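Print this story | E-mail this story

Flistbridge Library Gets 233 Items Back, Including One It Never Owned

FLISTBRIDGE — The public library's January amnesty on overdue materials closed at 8 p.m. with 233 items returned, no fines collected, and one cookbook that belongs to a library in another state.

The amnesty ran for 30 days. During that time anybody holding an overdue book, disc, magazine, map or cake pan could bring it back without paying and without being asked where it had been. The second part was the harder one to deliver, according to library director Orvokki Kinnunen, whose staff are curious people and had to be reminded.

"We put it in writing that there would be no questions," Kinnunen said. "Then a man came in with a book on how to get organized, due back when my daughter was in second grade. She's a dental hygienist now. I saw two of my people leave the desk so they wouldn't say anything."

The library charges 30 cents a day on late books, a rate set by the town council and capped at the price of the item. It had been a decade since the last amnesty, which lasted one weekend, took place during an ice storm and brought in a single atlas.

This one did better. Staff sorted the returns by hand in the front reading room, since the computer system had long ago given up on many of them and listed them as lost. Some had been replaced. A few had been replaced, and the replacements had gone missing too, and in the case of one guide to backyard birds both copies came home in the same week from different addresses on the same street.

Cookbooks made up the largest group, followed by travel guides to places whose phone numbers have since changed, and then by what Kinnunen called "self-improvement, broadly." Test preparation books came back with the answers filled in. The answers were mostly right until the geometry section.

Six of the items were cake pans. The library has lent them out since before Kinnunen arrived, under a program she describes as popular and not well documented. Two of the six are shaped like a lamb. The library's records show that it has only ever owned one lamb.

"So somebody bought a lamb to replace the lamb, and then found the lamb," Kinnunen said. "I'm guessing. I'm not allowed to ask."

The out-of-state cookbook turned up in the outside drop box on a morning in the second week, wrapped in a bread bag. It has another library's stamp on the title page and a due date from an earlier generation. Kinnunen has written to the library in question to ask if it would like the book back, and has had a polite reply saying that the matter is being looked into.

Council split on what it means

The amnesty was approved in the fall by a one-vote margin after a discussion that took up more of the evening than the bridge repairs did. Council member Rostam Jalali, who voted no, said this week that he was glad to see the books again but had not changed his mind.

"I return my books on time," Jalali said. "I have always returned my books on time. I would like to know what I get out of this."

Told that he got the use of 233 items which had not been on the shelves before, Jalali said he would look at the list.

Council member Salamatu Ametepe, who proposed the amnesty, said the fines bring in less each year than the library spends on the envelopes and stamps used to ask for them. She would like to end them for good. A motion to that effect is on the agenda for the next regular meeting, after the bridge.

"We're mailing people letters over a dollar twenty," Ametepe said. "They get the letter, they're embarrassed, they stop coming in. Now we've lost the book and the person, and we've paid postage on it."

Ametepe returned four items herself on the first morning of the amnesty, which she said had no bearing on her position. Three were picture books. The fourth was a history of salt that she said she still intends to finish, and which she checked out again before leaving the building.

Jalali said at the fall meeting that doing away with fines would leave the library with no way to get its property back. Kinnunen's answer, then and now, is that it has no way at present. Borrowers with more than ten dollars in fines are blocked from taking out anything else, a penalty that seems to weigh mainly on people who were planning to come in anyway. The library is also permitted, under a bylaw older than its building, to send the town constable. Flistbridge has not had a town constable in living memory, and the position would have to be filled first.

Some came a long way

Not everybody who brought something back still lives in town. Anca Cârstea drove over from Omesdale, an hour each way with the detour, to hand in a novel she borrowed the summer she was 16. She had found it while moving, as she had during each of her previous moves.

"It's been in four apartments," Cârstea said. "I packed it every time. At a certain point it would have been less work to read it."

She read it in the end, she said, the night before the drive, and did not think much of it.

Bongani Zulu, who runs the hardware store on Main Street, brought back a plumbing manual with a water stain across the chapter on shutoff valves. He had offered to pay for it. Under the terms of the amnesty the library could not accept, and Zulu, who does not like to leave a thing unsettled, came back in the afternoon with a box of felt pads for the chair legs. The reading room has been noticeably quieter, and one regular has complained that he can no longer hear people coming.

Others preferred to stay out of sight. The drop box was fullest in the early mornings, and several items arrived in brown paper with no name. One package held a note that read, in full, "It was my brother." Kinnunen has pinned it up in the staff room.

Things found inside the books are being kept at the desk and can be claimed by anyone able to describe them. They include a boarding pass, a recipe for pickled beets, a school photograph, a ticket stub from the old Mekthorpe drive-in, a parking ticket that was never paid, and a slice of processed cheese still in its wrapper. The cheese has been photographed and discarded. The parking ticket has been passed along to the police department, where a clerk said there are no plans for an amnesty of any kind and asked that people stop calling to find out.

Where the books go now

Most of the returned books will be back on the shelves within a month, after cleaning and new labels. Those that are out of date, including the travel guides and a manual for a tax form that no longer exists, will go into the spring sale at a quarter apiece. Buyers at last year's sale took home two books that were later found to be library copies in good standing, so a second person will be checking the boxes this time.

The bird guides are both staying. So are the lambs, which can be reserved for Easter at the front desk. There is already a waiting list, and Kinnunen said that people on it have been calling to ask what happens if a pan should come back late.

"I told them the usual fine applies," she said. "One lady wanted to know when the next amnesty was."

There is no next amnesty scheduled. The library does have a short list of things it would still like to see again, and staff agreed to share part of it in case it jogs a memory. It includes the second volume of a three-volume county history, a framed print of a harbor that was available for home loan until it was loaned, the bracket that holds up the left end of the magazine rack, and every one of the library's copies of a well-known mystery, taken out one after another over a single winter by borrowers who may or may not have been in a book club together.

The county history is the one Kinnunen minds about. Volumes one and three are on the local shelf and get steady use, mostly from people researching their families, and she is tired of telling them that their great-grandparents got married in volume two. Anyone who has it can leave it in the drop box at any hour. She will waive the 30 cents a day, she said, and she will personally go and stand in another room.

Regular hours resume tomorrow. The front reading room, closed to the public while returns were being sorted, will reopen at 10 a.m., and patrons who were sent to work in the children's section during the month may now have full-size chairs again.

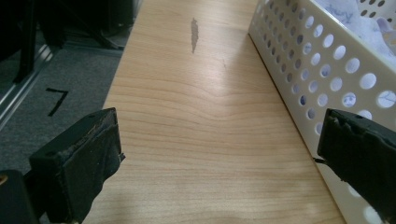 Related Stories

Bridge repairs pushed back again; detour through Omesdale stays
Council spends an hour on library fines, nine minutes on budget
Tabrizi Bakery to reopen in former shoe store
Letter to the editor: I have the mystery and I am on the last chapter
Mekthorpe drive-in sign sold to out-of-town buyer
Hardware store sells out of ice melt, orders more, thaw arrives

Contact the newsroom | Corrections | All content copyright Flistbridge local news desk. Reprint by permission only. | Back to top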